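Gerken Fund: Kinship Legal Advice Grant
Second progress report from the Saltden Family Law Project
11th December

You asked for this report to be shorter than the last one. So did we, once we had reread the last one.

What the grant pays for

The grant covers free legal advice for grandparents, aunts, uncles and older siblings who are bringing up a relative's child and want the arrangement put on a proper footing. Mostly that means special guardianship orders and child arrangements orders. Adoption comes up less often, usually because a family has heard the word on television and likes the sound of it until we explain what it does to the family tree. A grandmother who adopts becomes, in law, her own daughter's child's mother, and there tends to be a pause in the room at that point.

Advice given since June

We have had 153 enquiries in the period. Most were dealt with by one long telephone call and a follow-up letter. The rest went on to a full appointment, either at Saltden or at our outreach desk in Hebden, and those who needed an application made were helped with the forms, the statement and the wait. The wait is the largest part of the work and the only one we cannot do on a client's behalf.

The Hebden desk has been busier than we planned for. It was meant to take the overflow and now produces its own. We would like to move one adviser session across from Saltden in the new year, with your agreement, at no extra cost to the grant apart from the bus fare.
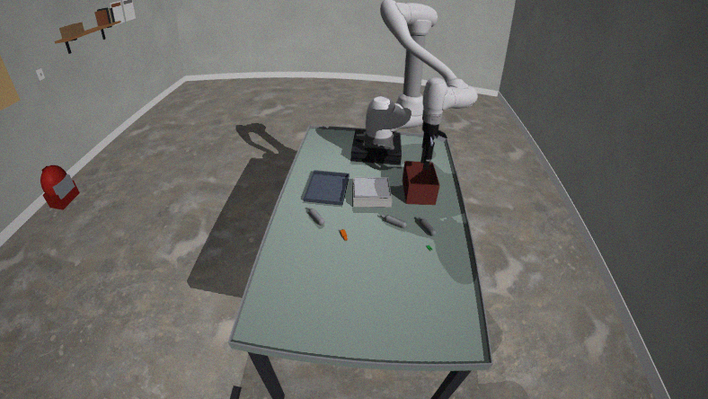

A white robotic arm reaching into a dark red box, computer rendering.

Support for carers before the hearing

The preparation evenings continue. We run through what the social worker's assessment will cover, who will be sitting where in court, and why it is unwise to bring a folder of printed text messages unless asked. Carers arrive expecting a trial and are often a little put out to find that most of the hearing is spent looking for a date for the next one.

We have rewritten the carers' guide. The old version ran to a great many pages and used the phrase "parental responsibility" before saying what it was. The new one fits in a handbag. One carer told us it was the first legal leaflet she had finished, then pointed out a spelling mistake on the back cover, which has been put right.

Problems

Three, of varying dignity.

The first is legal aid. Several carers fell just outside the means test and could not sensibly pay a solicitor. We have gone on helping them with paperwork, within the limits of what our insurance lets us do, and have sent them to court with the best-organised bundles we can manage.

The second is Fomico, the case recording system we moved to in the summer. It does most of what was promised. It also insisted for several weeks that every child on our books had been born on the day the file was opened, and it sent one great-aunt a reminder for an appointment with herself. The supplier has fixed both faults. We are still checking the older files by hand.

The third is the Saltden boiler, on which we will not dwell.

Money

Spending is on budget, with one exception. Interpreting has cost £1,340 against a line we had set far too low, having guessed at it. We ask to move that sum from the travel line, which is underspent owing to the number of hearings held by telephone.

Next period

We will hold 20 further preparation evenings, split between the two sites. We also plan to start a short advice session for relatives who have just taken a child in at no notice and have not yet slept, let alone considered their legal position. It will be held in the mornings, and there will be toast.

The full accounts are attached separately. Please send any questions to the Saltden office, where the post is opened daily and the telephone is answered when someone is free to reach it.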